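Histoire et techniques du verre – séance 6
Le verre soufflé en manchon et le verre en couronne

Polycopié de Fanni Simon, version du 12 février 2020

Avant de commencer

Relisez vos notes sur la canne et sur le cueillage, tout repose dessus. On passe maintenant à la question que vous me posez depuis la première séance : comment obtenait-on une vitre plate avec un outil qui fait des bulles ? Il y a eu deux grandes réponses en Europe, et elles sont toutes les deux superbes à voir faire !

1. Le manchon

Le souffleur cueille une masse de verre en plusieurs fois, la marbre, puis souffle une paraison allongée. Il la balance au-dessus d'une fosse ou depuis une estrade pour que le poids du verre l'étire. On obtient un cylindre fermé en bas. On ouvre ce fond, on régularise le bord, on détache l'autre extrémité de la canne, et il reste un tube : le manchon.

Après refroidissement, on le fend dans le sens de la longueur. Le manchon fendu retourne au four d'étendage, où la chaleur le ramollit juste assez pour qu'il s'ouvre. L'étendeur l'aplatit alors avec un rabot de bois mouillé emmanché sur une longue tige (le geste est bref et très précis, regardez bien les épaules de l'ouvrier dans le film). La feuille part ensuite à la recuisson.

À retenir pour l'examen : les bulles d'un verre de manchon sont en général allongées et parallèles entre elles, dans l'axe du cylindre. Les ondulations de surface suivent souvent la même direction. C'est le premier indice à chercher quand on se trouve devant une fenêtre ancienne.

2. La couronne, ou plateau

Même départ à la canne, mais la suite change complètement. On souffle une boule, on l'aplatit un peu, on fixe un pontil du côté opposé à la canne et on détache celle-ci. Il reste une ouverture. On réchauffe fortement et on fait tourner, de plus en plus vite. Sous l'effet de la force centrifuge, la pièce s'ouvre d'un coup en disque – le bruit surprend toujours la première fois.

Au centre demeure la marque du pontil, plus épaisse, que l'on appelle la boudine. Les bulles et les stries dessinent des arcs concentriques. Comme la face du verre n'a touché aucune sole pendant sa mise en forme, elle garde un brillant magnifique, ce poli au feu que le manchon perd en partie à l'étendage.

Le gros défaut du procédé, c'est la découpe. Dans un disque, on ne tire que des carreaux de taille modeste, avec des chutes sur tout le pourtour. La boudine elle-même servait dans les fenêtres secondaires, les impostes, les auberges. Le goût néogothique en a fait ensuite un motif recherché, et on s'est mis à en fabriquer exprès !

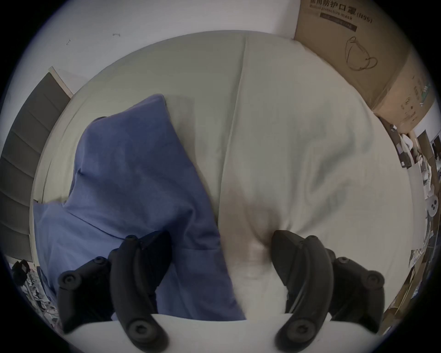 3. Reconnaître un verre sur place

Placez-vous de biais, en lumière rasante, et déplacez-vous lentement. Les défauts apparaissent dans le reflet bien mieux que par transparence. Cherchez ensuite :

– la forme des bulles et leur orientation ;
– des stries droites ou courbes ;
– une variation d'épaisseur d'un bord à l'autre ;
– la teinte de la tranche, si un carreau est déposé.

Une idée reçue à oublier tout de suite : le verre des vieilles fenêtres n'a pas coulé vers le bas au fil des siècles. Les différences d'épaisseur viennent de la fabrication, et l'on trouve des carreaux plus épais en haut ou sur le côté.

4. Étude de cas : la verrière Vass

Ernő Bodnár nous a transmis le relevé complet de cette verrière d'escalier, et c'est un cadeau formidable. Elle compte 473 carreaux. Il en a identifié 200 en manchon et 165 en couronne ; les autres sont des remplacements en verre étiré mécaniquement, posés lors de deux campagnes de réparation.

Observez la répartition sur son plan. Les couronnes sont groupées dans les panneaux hauts, les manchons dans les registres bas, où les carreaux sont plus grands. Bodnár y voit deux chantiers distincts. Je penche plutôt pour un seul chantier et deux fournisseurs, mais les plombs des panneaux latéraux lui donnent des arguments solides. Faites-vous votre avis !

5. Travail à préparer

Choisissez une fenêtre ancienne accessible (cage d'escalier, chapelle, porte vitrée) et décrivez six carreaux. Pour chacun : croquis des bulles et des stries, procédé proposé, degré de certitude. Un « je ne sais pas » bien argumenté vaut autant qu'une attribution.

Les fiches sont à rendre en juin, avec le dossier. Apportez tout de même vos premiers croquis à la prochaine séance, on les comparera avec les échantillons de l'atelier Cestanow.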